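Grasent Help Desk > Small Office Storage > Ticket: label printer drops every label after the 14th

Status: Resolved
Product: Kerslake label printer, desktop model, USB and network
Opened by: customer
Priority: normal

Original message

Hi all! First off, I love this little printer. We bottle homemade syrups and cordials for a weekend market and the Kerslake has made our labels look so much better than the hand-cut ones we used before. But I'm stuck and I'd love some help.

When I send a batch, the first 14 labels come out perfectly. Then the printer feeds blank labels until the batch is done. The light stays green the whole time and the computer says the job finished. If I send the same file again I get another 14 good ones and then blanks.

We reuse clear plastic bottles for test fits before we commit a roll.

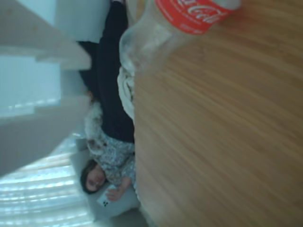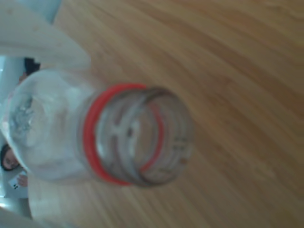
Setup is as follows. Printer firmware is whatever it shipped with. Labels are the 499 roll from Lakow, glossy, wraparound size. Design is made in Daltodum and sent straight from its print window. Laptop is on wireless, printer is on the same network. Each label has our logo, the flavor name, ingredients, and a batch number that counts up by one.

What I've tried so far:
Turned everything off and on. Same result.
Cleaned the print head with the pen that came in the box. The first labels looked even crisper (nice!) but the blanks still started at 15.
New roll. Same.
Darkness setting up to maximum. Same, and the ingredients text got blurry, so I put it back.

Reply from support

Thanks for such a clear write-up, and congratulations on the syrups! A clean cutoff at the same label every time makes me think of data before hardware. A worn head or a bad roll would give you streaks or random gaps.

Could you try these, in this order, and tell us what you see?
1. Print the built-in test page. Hold the feed button until the light blinks twice, then let go.
2. Plug the printer in with the USB cable and send the same batch.
3. Send a batch of 30 with the logo removed.

Reply from customer

Ran all three this afternoon!

Test page is gorgeous. I let it run through 30 labels in a row and every one was printed edge to edge.

USB: same as before, 14 good and then blanks. So I guess the network is off the hook.

No logo: all 30 printed!! I did a little dance in the kitchen. So it's the logo? It's just a picture of a lemon, saved as a PNG.

Reply from support

Great news, that narrows it down a lot. When a label has a counter on it, Daltodum builds each label as its own full page and sends the picture again with every one. If the picture is large, the printer's memory fills up partway through the job. On older firmware it doesn't report an error, it keeps feeding and prints nothing. The green light is misleading and I've passed that along.

How big is the logo file, in pixels? And what does the firmware line say at the bottom of your test page?

Reply from customer

Oh wow, it's enormous. It came from the person who drew it and it's big enough for a poster. On the label it's smaller than a postage stamp. Firmware line says 1.0.

Reply from support

There's our culprit. Two things to do:

Shrink the logo. In Daltodum, right-click the picture, choose Resample, and pick "match printer." Save the label under a new name so you keep the big original.

Update the firmware. Connect by USB, open the Kerslake utility, click Check for Update, and leave the printer alone until it restarts by itself. It may look frozen for a few minutes near the end. After the update, the printer stores a repeated picture once per job, and if memory does run out you'll get a blinking orange light.

Reply from customer

IT WORKS! Resampled the lemon first and sent a batch of 100. Every label printed, counter and all. Then I did the firmware and ran the old giant version out of curiosity, and that printed too, only slower. The small lemon looks exactly as sharp as the big one did, so I'm keeping it.

One small thing for anyone who finds this page: after the update my darkness setting went back to default. I like it two notches up on the glossy Lakow rolls. Matte is fine where it is.

Thank you so much, this was way more fun than I expected. Elderflower labels are up next!

Reply from support

So glad to hear it! I've added the darkness reset to the update notes. Marking this one resolved. If the blanks come back, reply here and the ticket will reopen.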